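Workshop Tips: Good Habits for Working Beside a Robot Arm

I've been asked more than once to write down the little rules we keep in our workshop, and I've always put it off, partly because most of them are scribbled on a whiteboard and partly because half of them sound so obvious when you say them aloud. But the obvious ones are the ones people forget after lunch, so let me go through them properly, with a cup of tea beside me (on the side bench, I hasten to add -- see further down).

We handle plastic housings and covers mostly, the sort with clips and tabs and bits of bent wire inside, and the arm does a good share of the lifting and turning. Your parts may be quite different, but I think you'll find the habits carry over nicely.

Walk round before you switch on

Before anything else, go all the way round the cell on foot. Look at the floor, look at the shelving, look at whatever was left on the table by the last person. You want to know what the arm could reach if it went somewhere you didn't expect, and that includes the top corner of a rack or the lip of a bin. Knut Albers taught me to do this with my hands in my pockets, so that I look at everything first and don't start tidying one corner and forget the other three!

If a rack has been shifted, even by the width of your hand, run the first cycle slowly. We tape the outline of the rack feet on the floor in yellow, and if you can see the tape there's something to put right.

Keep film and packing out of the way

Plastic film is a nuisance. It clings, it slides about, and it has a talent for getting between a finger and the thing the finger is meant to hold. Our rule is that every part is unwrapped at the side bench and the film goes straight in the sack. If a part has a delicate face and really must rest on something soft, use a proper mat that lies flat and is fixed at the corners. If you spot film near the arm, stop the job before you reach for it. Press the stop, wait until the arm is still, then put your hand in. I know it feels like a lot of fuss for a scrap of wrapping, and I've grumbled about it myself, but please do it every single time.

Hold the strong bits

When you're teaching a new grip, spend a few minutes with the part in your own hands first. Turn it over and feel where it's stiff and where it gives. A rim or a thick wall will usually put up with being held. Thin ribs and clips won't thank you for it, and a wire bracket should never be used as a handle, however handy it looks.
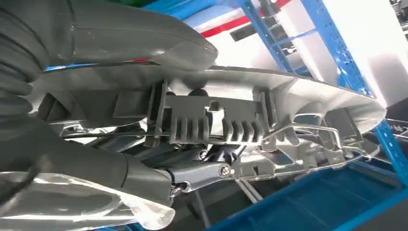
Write the grip points on a card and keep the card with the job. Ours go in a clear pocket on the end of the rack, one card to a part, with the date of the last change and the initials of whoever made it. Trinidad Sarmiento draws hers in two colours, green for "hold here" and red for "keep off", and I've shamelessly copied her ever since.

Start with the lightest squeeze that will do the job and work upwards. Write that number down too, or you'll be guessing again in May.

Look after the fingers

Check the fingertip screws at the start of every shift. A quick look and a gentle nip with the right driver is plenty, and do resist the temptation to lean on it, as you'll only round the head off. Wipe the gripping faces with a clean dry cloth and have a feel for nicks. A rough edge on a finger leaves a scratch on every part it touches, and by the time somebody notices you may have 200 of them.

If your arm wears a sleeve or has bellows anywhere, run your eye along the folds for splits and trapped grit. A soft brush is best for the grit. Leave the air line alone for this one -- it just drives the dirt further in.

Speed, and who is allowed near

While anyone is inside the marked area, the arm runs in its slow teaching mode and the person inside holds the enabling switch. The switch stays with them. It doesn't get passed over the rack to a friend, and it certainly doesn't get taped down. Two people may set up a job together, but only one gives the instructions, and you settle who that is before you begin.

Do read your own arm's manual and your site's risk assessment before borrowing any of this, by the way. A page of tips is no substitute for either, and your assessment needs looking at again whenever you change the gripper, the part or the layout.

Odds and ends

Tea, coffee and biscuits on the side bench only.

Long hair up, lanyards off, sleeves snug at the wrist.

Bins go back on their marks, empty or full.

If something sounds odd, stop and write it in the book, even if it sounds fine the next time.

Spare fingertip screws are in the second drawer, and if you take the last packet, tell Ida Tiedemann so she can order more.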